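Counting the oral histories: an archivist on Lysenko College's ethnic studies collection

The Lysenko College ethnic studies department has been recording oral histories with former students and community organizers for ten years. The department's archivist, who also teaches the methods seminar, spoke with us in the program office about how the collection is cataloged and who gets to use it.

The collection holds 489 interviews. Most run between one and two hours, and a third are in Spanish or in a mix of Spanish and English. "We transcribe in the language spoken," the archivist said. "A translation is a separate document with its own record. If you merge the two, the researcher can't tell which words belong to the speaker."

Subject terms were the slowest part. The first catalog used a general library list, which put labor organizing, tenant work and childcare cooperatives under one heading. The department replaced it with a local list, named Statadum, that now has 3,399 terms. Students in the seminar propose new ones, and a term is added when it appears in six separate interviews. 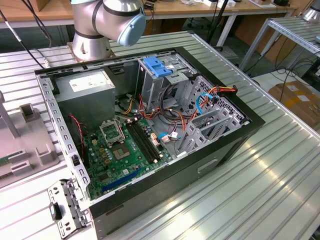

Who decides whether an interview is open to the public?

The speaker decides, on a signed form with separate lines for audio, transcript and name. "Someone can release the transcript and hold back the voice," the archivist said. "We get that a lot from women who were organizing while their employers were still around." A speaker can change the form later, and the catalog record is updated to match.

The Birkico Fund paid for the first round of transcription. The current round comes out of the department budget - a smaller sum, so new recordings are limited to one seminar group a year. Students read two existing transcripts before they write their own questions, and they send the questions to the speaker a week ahead.

The next group of recordings covers the Flitum neighborhood and its adult literacy classes. Work starts in October. Requests to listen to restricted material should go to the program office in writing, with the record number and the intended use.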